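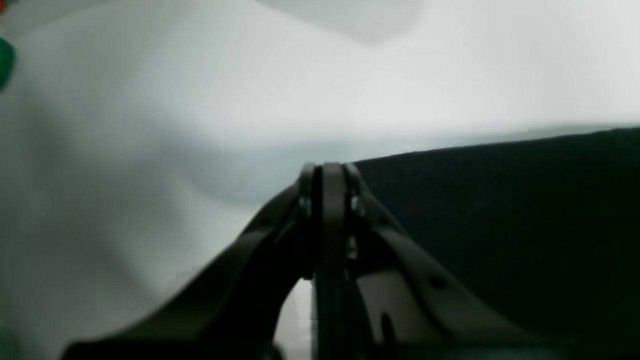

Figure 3. Joint and linkage detail.

3.2 How households talk about repair

We had expected, going into the Stulport interviews, that people would mostly want to talk about money, and some of them did. But far more often the conversation wandered (happily, from our point of view) toward the person who had taught them to fix things in the first place, usually a parent or a neighbor, and toward the drawer or shed where the spare parts were kept. Of the 200 households that returned the survey, we visited 12, and in 11 of those we were shown the drawer before we had thought to ask.

Following Namboodiri, we treat these small collections as a kind of household memory. A hinge saved from an old cabinet may sit for years before it finds a use, and its owner can often say just where it came from. One woman in the Tandent district kept screws in 5 jam jars, sorted by the room they had come out of, and she was quite firm with us that sorting them by size would be no help to her at all.

The Stisar coding scheme, which we describe in Section 2, has no category for this sort of keeping, so we added one and called it "held parts." Section 3.3 takes up how held parts move between neighbors.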